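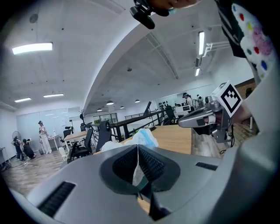

Nutent Bags and Tray: README

Version 1.1

Nutent is a small collection about two ordinary things on an office desk: a thin plastic bag and a shallow tray. The bag gets picked up, opened, flattened, folded or put away. The tray gets moved, turned, loaded and cleared. Everything takes place in a shared open-plan office.

The collection has 621 clips. There are 2,311 written step notes to go with them. Most clips cover one short job from start to finish, and the longest ones cover a full clearing of the table.

Why bags

Bags were the part we cared about most. A mug has one shape. A plastic bag has a different one every time it is put down, and the handles end up wherever they like. The notes for bags are longer than the notes for trays for that reason, and they took several passes to get consistent.

We use these words for the state of a bag:

crumpled: no flat side, opening not easy to find
hanging: held at one or two points, the rest drooping
flat: laid out on a surface, opening at one end
folded: at least one deliberate fold that stays put
open: the mouth is held apart or stands apart by itself
filled: anything inside, even one item

A bag can have two states at once. Hanging and open is common. If the person writing the note could not tell, the field says unclear. Please don't read unclear as crumpled. An early version of our own script did, and it threw the totals off. 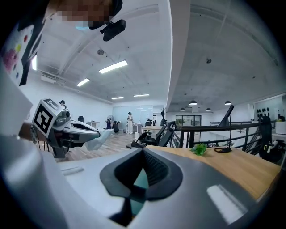

Notes by Hậu Ninh
Rera project, updated October 11, 2025

Bag material is recorded only as thin or thick. We did not try to name the plastic. Thin bags are see-through or partly see-through, white or clear, and they fold over on themselves under their own weight. If you are measuring fold lines, expect trouble with the thin ones. Soft folds and deliberate folds look a lot alike in a translucent bag, and two of us disagreed on 115 notes before we settled on the rule below.

Rule for folds: it counts as a fold if the bag is released and the crease is still there at the end of the clip. Otherwise it is a droop, and the state stays as hanging or crumpled.

Trays and the table

Tray jobs are simpler. The tray is lifted, set down, slid, turned, or used to hold something. We note the tray's angle to the near edge of the table in three steps: square, slight, and turned. A tray with any part past the table edge gets the extra tag overhang.
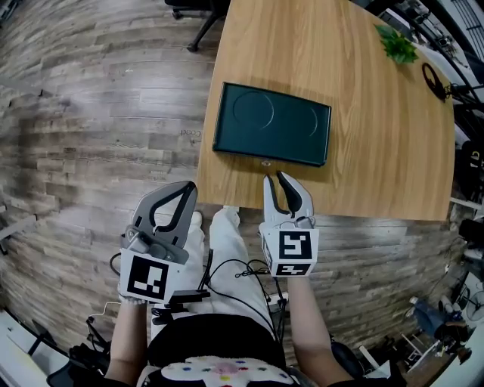
The table edge itself caused some discussion. It is not straight in every view, and a few people marked a tray as turned when it was close to square. We went back through the tray notes in May and corrected the ones we found. If you find more, send the clip name and the line number.

Recesses in a tray are named left and right as seen by the person doing the job. A tray with no recesses has a single field called surface. Plants and other things that live on the table are listed under background and have no steps of their own, unless they get moved to make room.

Folder layout

nutent/bags: all bag jobs
nutent/trays: all tray jobs
nutent/mixed: jobs with both, such as a bag laid on a tray
nutent/notes: one text file per clip, same name as the clip
nutent/words.txt: the full word list with spellings

The mixed folder has only 10 clips. It was an afterthought and should not be used for counts of anything.

Reading the notes

Each line is one step: start time, end time, item, verb, state after. Times are in seconds with one decimal. Verbs come from words.txt and are always in the plain form (lift, turn, fold). A step with no change of state repeats the old state.

Known problems

Some bag notes use "unfold" where the word list says "open out." Both are still in the files.
The tag overhang is missing from the oldest tray clips.
Lã and Nalance, our two earlier collections, use "scrunched" for crumpled. Change it before merging.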